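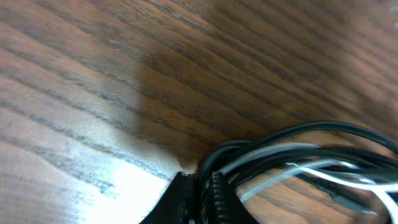 Vullwood Recipe Cards

A small text dataset of handwritten recipe cards, typed up so you can search them, cook from them, or do whatever you like to do with a pile of plain text.

What's in the box

So I inherited a tin of recipe cards from my great-aunt, and then a neighbor in Vullwood heard I was typing them up and handed me her mother's tin, and after that it got a bit out of hand (in a good way!). The current release has 2066 cards from 11 households, most of them in Vullwood and Pavville, with a couple from out toward Disside. They lean very heavily toward baking. If you want to study pickles you'll find a decent handful. If you want to study fish, sorry, these were not fish people.

Every card is one row in cards.csv. There's also a file called households.csv with a bit of background on each tin, and notes.txt, where I dump things that don't fit anywhere else.

The columns

card_id – a plain number. They don't mean anything and there are gaps where I removed duplicates, so please don't use them to work out how many cards there are.

household – a letter code that matches households.csv. I left family names out of the public files.

title – whatever is written at the top of the card, spelled the way it was spelled. You'll get "Choclate Cake," "Choc. Cake" and "Cake (choc)" all from the same tin.

ingredients – one long string with semicolons between the items.

method – free text. Often very short. My favorite just says "mix and bake as usual."

credit – the person the recipe came from, if the card says. Only first names or initials are kept here, so "from Dot at church" stays and a full name gets trimmed.

legible – yes, mostly or no. This one is my own judgment and I've been grumpier on some evenings than others.

stains – yes or no. I added this as a joke and now it's the column people write to me about. Stained cards do seem to be the ones worth cooking!

How I typed them up

By hand, all of it. I tried a scanning program early on and it did fine with the typed cards and fell to pieces on cursive, so I gave up and made a lot of tea instead. I typed each card once, then went back a week or so later with fresh eyes and checked it against the original. Emrys Llewellyn did a second read of the whole Gough tin, which was written in a tiny slanted pencil hand that I could barely make out, and he caught a pile of mistakes, including one where I had turned baking soda into baking powder. Thank you, Emrys!

I kept spelling mistakes, odd capitals and crossed-out words. Crossed-out text sits inside double square brackets, and anything I couldn't read is marked with a question mark in parentheses. Fractions are typed as 1/2 and 3/4 and so on, never as the little single characters, which broke my spreadsheet twice.

Things to watch out for

Units are a mess. "Cup" sometimes means a measuring cup and sometimes, going by the family, a particular teacup that got broken decades ago. One household measures butter by the egg, as in "butter the size of an egg." I haven't converted anything and I don't plan to.

Oven temperatures are missing from a lot of the older cards, or given as "slow," "quick" or "hot." If you're cooking from these, look up a modern version of the same thing first and borrow its numbers.

Dates are rare. Only 33 cards have one written on them, so I never made a date column. If there was a date, it's at the end of the method text. Please don't try to guess a card's age from the recipe and then tell me you've found a trend – some people copied out their grandmother's cards word for word and threw the old ones away.

There are also canning recipes in here that wouldn't pass any current safety advice. Read them, enjoy them, don't put them in a jar.

What you can do with it

Pretty much anything. I've heard from someone counting how many names there are for the same oatmeal cookie, and from a teacher who uses the method column for lessons on giving clear instructions (the cards being the bad examples, mostly). The families all said yes to sharing, and they asked for 2 things: don't sell the collection as a book, and don't try to work out who the households are. I'd add a small one of my own, which is that I'd love to hear how it goes if you bake something.

Changes

The February update added the second Disside tin, fixed a batch of semicolons that had turned into commas, and took out the extra copies of a lemon bar recipe that had been clipped from the same place by nearly every household. I kept one copy per tin where somebody had written notes on it.

Still to do: household F has a stack of loose sheets that were never put on cards, and I can't decide if they belong in here. I also want to split the ingredients into amount and item, but every time I start I run into something like "flour till it looks right" and close the laptop.

Found a mistake? Send me the card_id and what you think it should say, and I'll get the tin down and look.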